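3.2 Collecting the demonstrations

All demonstrations were gathered on the two-arm cell at our Hollthorpe site. Operators moved the arms by remote control and saw only the feed from the fixed camera, so that they worked from the same view the policy would later receive. Each operator was given a short practice period before any recording was kept. Castel, the software we used for logging, stored joint positions, gripper opening and video on a shared clock.

We recorded 600 demonstrations over 4 tasks. An attempt was thrown out if an object fell, if an arm stopped on a force limit, or if the operator asked to start over. This removed 152 recordings, and the remaining ones were used for training without further trimming. Attempts could last up to 70 seconds. Failed attempts were saved separately and play no part in the results reported here.

Figure 3. The two-arm cell used for data collection.

Start positions matter more for this kind of training than we had first assumed. In an early set made with the Guvico task list, the objects were put back in nearly the same spots each time, and the trained policy reached for those spots even when they were vacant. We then changed the layout between attempts and used more than one height. In Figure 3, two lidded jars and a pink glass stand on the far half of the raised perforated platform, while a third jar, an olive-green glass and a potted succulent are on the wood in front of it. Layouts were drawn from a list before each attempt, and the operator did not choose them.
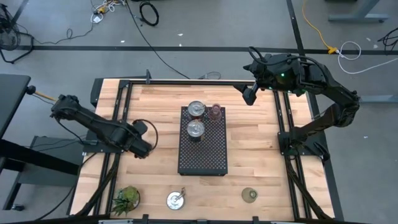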